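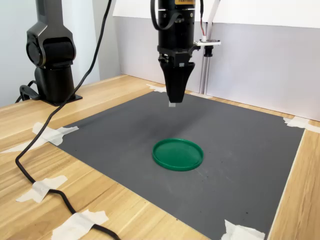
Dark gray mat on the light wooden table.

Brullside Recipe Cards

Hi! I typed up 1419 handwritten recipe cards from Brullside kitchens, and they're all in cards.csv, one row per card. Spelling is left as written – so yes, "buter" stays. 18 cards have no title, and I left that column blank. Oven temps are in Fahrenheit.

Soledad Esquivel checked the Spanish ones (thank you!!). The Prultthorpe cards are next, I hope by November. Found a typo of mine? Open an issue and tell me the row number.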